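Toy library hours change in April

The Grevmont toy library will open two afternoons a week starting in April, up from one. Doors open at 2 and close at 6. The Terkau branch keeps its present hours for now.

Families may borrow up to six items at a time – four if any of them is a large floor toy. Puzzles and shape sorters should come back with all their pieces. If one goes missing, tell the desk and we will look for a spare before charging for it.

A blue shape sorter and a red piece:
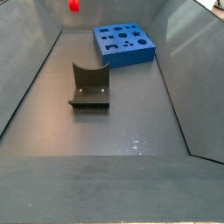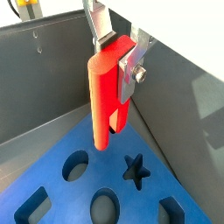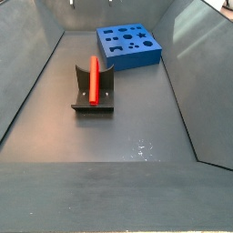 Shu-fen Au is taking names for the cleaning and sorting shifts. Each shift runs two hours, and new helpers are paired with someone who has done it before. Leave your name at the desk or on the sheet by the Gaber Street door. Donated toys can go there too, but please – no stuffed animals and nothing that needs a charger we don't have.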